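Journals > Household Materials > Volume 40 > Section 4

0 comments | 2 shares

4. Surface color, glare and the reading of small items on kitchen worktops

4.1 Background

The earlier sections dealt with the wear of worktop coatings under cleaning. This section turns to a question raised by the households themselves in the written part of the survey: whether the color and finish of a worktop affect how easily people find small items on it. The point was not in the original plan. It was added after the December round, when remarks about glare and lost items turned up in the free-text answers from both study towns, Marar and Burkik.

Work on visual search gives some reason to expect an effect. An item is found faster when its lightness differs clearly from that of the ground, and slower when the ground carries a pattern of the same scale as the item. Speckled stone and printed wood grain both fall in the second group. Plain finishes do not, but a plain gloss finish adds reflections from windows and ceiling lamps, and these move as the person moves.

4.2 Survey answers

The survey drew 249 usable replies. Each household named its worktop finish from a printed card and rated two statements, one on glare and one on finding items, on the same scale used in Section 3. Replies that named more than one finish were kept only if the main working area was marked on the sketch.

Households with plain matte worktops gave the lowest ratings for glare. Those with plain gloss worktops gave the highest, and the gap was wider in Marar, where more of the kitchens face south. For finding items, speckled finishes were rated worst in both towns. The free-text answers most often named cloves of garlic, pale pills, bottle caps and clear plastic film. Several households wrote that they had bought darker cutting boards for this reason – a remedy we had not listed on the form.

Age had a weak effect on the glare ratings and a stronger one on the ratings for finding items. We did not collect data on eyesight, so the two cannot be separated here.

4.3 Sample panels

The Kendeo sample set was used for the follow-up visits. It consists of 40 panels, each with a different pairing of color and finish. Panels were laid flat on the household's own worktop under the usual room lighting, with blinds left as they were. The lightness of each panel had been measured beforehand, and the Neltorar coating was included as a reference because its wear behavior is known from Section 2.

White matte panels did well with colored tableware and fruit and poorly with white or clear items. Dark matte panels showed the reverse, and they also showed dust and dried water marks, to which many households objected. Mid-gray panels were seldom ranked first for any single kind of item but were seldom ranked last. On gloss panels the rankings changed with the time of day, and the spread between visits was too wide to support a firm statement.

Muted colors need separate mention. A plate in a grayed shade may differ little in hue from a neutral ground and still stand out because it is darker. Lightness, in other words, did most of the work in our rankings, with hue mattering mainly where lightness was close. Figure 2 shows objects of different colors on a white ground.
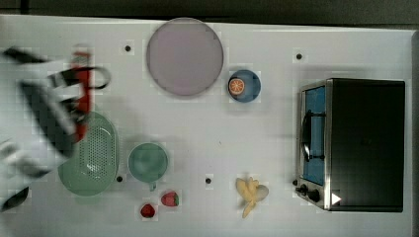
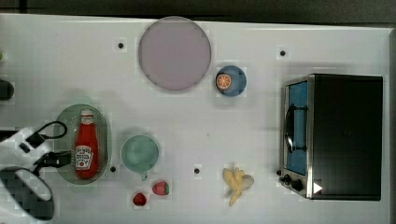
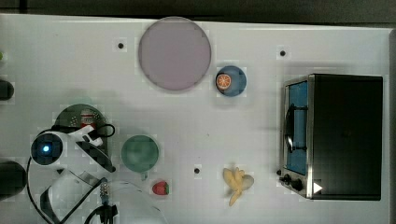 Figure 2. Objects on a white tabletop, seen from directly above. First: red elongated object. Second and third: large round plate in a muted shade, with a small blue bowl; an orange slice rests at the bowl in the third.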